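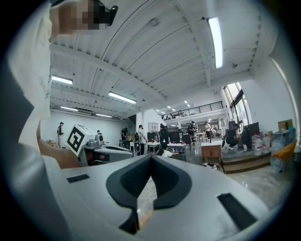 *Gray floor, thin white cable.*

**Electric floor heat overshoots by 5 degrees, where is the error?**
Forum: Heating and Controls > Electric radiant

**slabside** wrote:

Setup first.

- Heating mat in flexible adhesive over insulation board, gray tile on top (Barredo, polished)
- Clusthorpe floor probe in a conduit between two runs of the mat
- Drukham room controller, 868 MHz link to the relay box
- Setpoint 24 °C on the floor probe, air sensor not used for control

Symptom: the controller shows 24 and holds it nicely. A contact thermometer on the tile surface reads 29 at the end of a heating cycle. The gap closes as the floor sits idle, and by early morning the two agree to within a fraction of a degree. Then heating starts and the surface leads again.

I have already swapped the probe for a new one of the same type. No change. Resistance of both probes in a glass of water matches the table in the manual. I have also changed the battery in the controller. Room is on the north side, no direct sun on the floor at this time of year.

Is there an offset parameter in the Drukham for this, or is the probe in the wrong place?

---

**ohm_and_away** wrote:

There is an offset, in the installer menu, but don't touch it yet. An offset corrects a constant error. Yours isn't constant. It is zero at idle and 5 at the end of a cycle, so any number you enter will be wrong for most of the day.

What you describe is lag. The probe sits in a conduit full of air, the conduit sits in adhesive, and the whole thing is slower than the tile above the wires. Questions:

1. How deep is the conduit relative to the mat?
2. Is the end of the conduit plugged?
3. Where exactly on the tile are you measuring? Directly over a wire, or between wires?

---

**slabside** wrote:

Conduit was chased into the insulation board, so it is under the mat. End was taped by the installer. Measured wherever the thermometer happened to land.

---

**ohm_and_away** wrote:

Under the mat, in the insulation. Then the top of the conduit is coupled to the adhesive and the rest of it is coupled to foam. The probe will arrive at the right temperature eventually and always late. That fits.

---

**grout_line** wrote:

I'd look at the measurement before blaming the conduit. A contact thermometer on polished tile is a poor instrument. The tip touches a point, and if you press it with your hand your hand is heating the back of it. If the other tool in the drawer is an infrared gun, that is worse on a polished face, since it picks up part of whatever is reflected.

Put a square of matte tape on the tile, press a bead thermocouple under it, and lay a scrap of foam over the bead. Leave it alone for a full cycle. Then quote a number.

---

**ohm_and_away** wrote:

Agree on the method, disagree on the size. Bad contact makes the reading low. If the tip reads 29 with poor contact then the tile is at 29 or higher. Infrared reflection from a cool ceiling also reads low. Neither one explains a surface that is too hot.

---

**grout_line** wrote:

A hand on the tip makes it read high.

---

**ohm_and_away** wrote:

Granted. It would do it at 5 in the morning too, and then there is no gap.

---

**coldfoot** wrote:

Would the radio have anything to do with this? My Lumunura system dropped packets every evening when the neighbors' weather station was on the same frequency. The relay stayed closed until the next good packet came through, so the floor kept heating after the controller had asked it to stop. Looked exactly like overshoot.

---

**ohm_and_away** wrote:

Possible, easily excluded. On the Drukham relay box there's a link LED. If the box misses its packets it falls back to a fixed duty cycle and the LED blinks. Is it blinking?

---

**slabside** wrote:

Solid green whenever I have looked. Controller and relay box are on opposite sides of one wall. The probe itself is wired, only the relay command goes over 868.

I did the tape and foam test. Bead under tape, foam on top, logged overnight and through the morning cycle. Peak surface temperature is a little above the 29 I gave before. Probe at the same moment: 24. So grout_line was right about the method and the result got worse.

---

**grout_line** wrote:

Your foam is now insulating the spot you're measuring. A heated floor with a cover on it runs hotter under the cover. How big was the piece?

---

**slabside** wrote:

Palm sized.

---

**grout_line** wrote:

Cut it down to just past the bead. I should have said so. Anything lying flat on a heated floor does the same thing: bath mats, cushions, a plank. On the open floor the heat leaves to the room. Under a flat object it has to go through the object or sideways, and tile adhesive isn't a great conductor sideways. 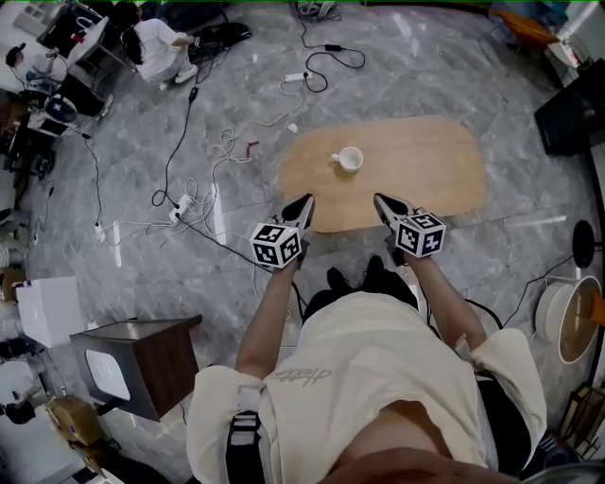 *Polished gray marble-patterned floor with a rounded wooden board lying on it.*

Wood is a middling case, better than foam and much worse than bare tile. A board in close contact will raise the tile under it noticeably over a long cycle. If the board is slightly bowed there's a layer of still air underneath and the rise is larger. Mat manufacturers ask for a gap under furniture for that reason, and many of them list a maximum thermal resistance for coverings. Check yours before anything permanent goes down.

For measuring, pick a tile that has had nothing on it since the previous day.

---

**coldfoot** wrote:

Does that matter for where the probe is too? If the probe is under a covered area it would read hot and switch off early, and the rest of the floor would be cold.

---

**grout_line** wrote:

Yes, and that is the safe direction. A covered probe gives you a cold room. An uncovered probe with a covered area somewhere else gives you a hot patch the controller doesn't know about. Cable laid loose across the floor makes no difference worth measuring, but don't leave one coiled up on a heated surface if it carries any real current.

---

**slabside** wrote:

Repeated with a small piece of foam on a bare tile, nothing on the floor nearby. Peak is now slightly under 29. Probe still at 24 when the relay opens, and then it keeps climbing for a while after the relay has opened. I didn't notice that before. It rises by 2 and then falls back.

---

**ohm_and_away** wrote:

There you go. The probe rising by 2 after power is removed is stored heat reaching it late. With a well coupled probe you would see it turn over soon after the relay opens.

Options, in the order I would try them:

- Pull the probe out and push it back until it stops. Plenty of them are parked short of the end, where the conduit bends up to the wall. A probe in the bend reads wall temperature mixed with floor temperature.
- Switch the Drukham from on/off with hysteresis to its PWM mode. In on/off mode it heats at full power until the late probe catches up. In PWM it throttles as it approaches, which gives the probe time.
- Lower the floor limit separately from the setpoint.

I would not fill the conduit with paste. People suggest it, and then the probe can't be replaced.

---

**grout_line** wrote:

I'd put the limit first. PWM makes the graph look better but the probe position is still wrong, and with a cold start after a weekend away it will overshoot in PWM as well, only less. If the covering ever changes from tile to something with a lower temperature rating, you want the limit set already.

---

**ohm_and_away** wrote:

The limit uses the same late probe, so it's late by the same amount. Setting it low works only by cutting every cycle short, including the ones that were fine.

---

**grout_line** wrote:

Correct, and a floor that's slightly cool is an acceptable fault. We're going to differ on that.

---

**slabside** wrote:

Probe was short. It went in by a good hand's width more once I straightened the lead and fed it slowly. Tape at the end must have let some adhesive in, there is a rough spot it catches on. Past that it slides.

Settings now: PWM, limit lowered, offset left at zero. First morning cycle, the surface peak is 2 above the setpoint and the probe turns over much sooner after the last pulse. Warm-up takes longer. I'll move the start time forward in the schedule.

---

**coldfoot** wrote:

Which firmware has the PWM mode? Mine is a Lumunura controller but the relay box looks the same as the Drukham one, down to the terminal cover.

---

**ohm_and_away** wrote:

Control mode is in the controller, the box only switches. On the Drukham it's in the installer menu under the sensor type. I don't know the Lumunura menus. Check the minimum pulse length while you're in there, short pulses wear out the relay contacts.

---

**slabside** wrote:

Minimum pulse on mine was at the factory default, I left it.

One more reading from last night: the tile nearest the door runs cooler than the rest throughout the cycle. Mat stops short of the threshold according to the installer's sketch, so I assume that's normal?

---

**grout_line** wrote:

Normal if the sketch is right. Check the mat resistance against the label anyway and write it inside the relay box cover.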